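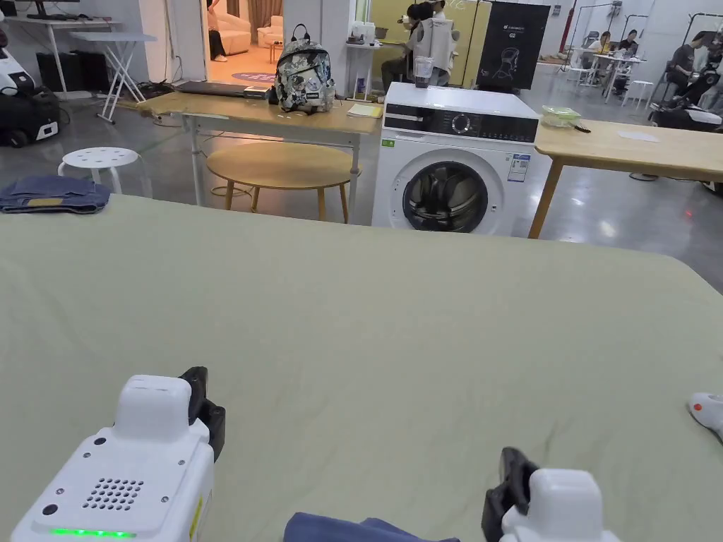 Laundry and folding area, Prernberg Residence, ground floor

Prernberg Residents' Forum > Shared Facilities > Laundry and folding area: proposed rules of use

Posted by: facilities_desk
June 19, 2007

Residents are invited to comment on the following draft rules for the ground floor laundry area. The present notice was written in April and has not kept pace with the use of the room.

1. The large table with the green cloth is reserved for folding. Bags, computers and papers are to be placed on the wooden table beside the washing machine.
2. Folded garments are to be removed by their owner within 20 minutes of completion.
3. No beverages are to be placed on top of the washing machine.
4. The cloth on the folding table is to remain in place at all times. Residents who find it soiled should notify this office and should not wash it themselves.

Comments received in this thread will be considered before the rules are posted on the door.

Sowmya Hegde
Facilities Office

----------

Posted by: rosser_117

I thank the office for circulating the draft. I support rules 1 and 4 without reservation. With respect to rule 3, I note that the photograph at the top of this thread shows a clear plastic cup of something dark standing on the washing machine. A front-loading machine vibrates considerably during the spin cycle, and a cup left on top will travel. I would ask that the rule be extended to detergent bottles without caps.

----------

Posted by: s_rao

I must register an objection to rule 2. Twenty minutes is not sufficient for a resident who is washing two loads in succession, as most families do. A person who has folded the first load will reasonably wish to leave it on the table until the second is ready, and carry both upstairs together. I propose that the period be extended to the length of one full wash.

I would also ask whether jeans and other heavy items might be given a separate place. They take up a great deal of the cloth when laid flat for folding.

Sivaprasad Rao
Apartment 17

----------

Posted by: hido

I regret that I cannot agree with Mr. Rao. There is one folding table for the whole building. If each resident leaves a finished load on it for the length of a wash, the next resident has nowhere to work. On several evenings this spring I have folded sheets on my own bed for this reason.

As to jeans, they may be folded once lengthwise and twice across, and they then take no more room than a towel. The pair in the photograph has been folded and set down beyond the green table, with the label patch showing. I see no difficulty in asking others to keep finished items off the cloth in the same manner.

----------

Posted by: facilities_desk

The office notes both positions. Residents are reminded that the stool is for sitting and should not be used as a shelf for finished laundry.

----------

Posted by: skallorero

May I raise the matter of the wooden table. The draft describes it as a place for bags and computers, and in the photograph it is used in precisely that way: a laptop, closed, a camouflage backpack and a yellow notepad. I have no complaint about this. My concern is that residents with baskets also need somewhere to sort before washing, and the wooden table is the nearest surface to the machine. I would suggest that bags go on the floor underneath.

----------

Posted by: rosser_117

With respect, there is already a small round table underneath, and a cable was lying coiled on the floor nearby when the picture was taken. I would not wish to put a bag there, and I would ask that the cable be hung up. A person carrying a full basket cannot see the floor.

----------

Posted by: skallorero

That is a fair point regarding the cable. I maintain my view on sorting. The green cloth would serve for sorting if rule 1 were worded "folding and sorting of clean items only" - but unwashed clothing should not touch it.

----------

Posted by: s_rao

I could accept the wording proposed above. On rule 2, I am prepared to withdraw my request for a full wash cycle if the office will provide a shelf for finished loads. The shelf need not be large. Four baskets would be enough.

----------

Posted by: hido

A shelf would meet my objection entirely, provided that it is cleared each night.

----------

Posted by: facilities_desk

The following amendments will be entered in the draft. Rule 1 will read "folding and sorting of clean items only." Rule 3 will include open detergent containers. The cable will be put away by this office. The request for a shelf with space for 4 baskets has been forwarded for a cost estimate, and rule 2 will remain at 20 minutes until a reply is received.

Further comments may be added below.

Sowmya Hegde
Facilities Office

----------

Posted by: rosser_117

Could the office please confirm whether the rules will apply to guests of residents as well?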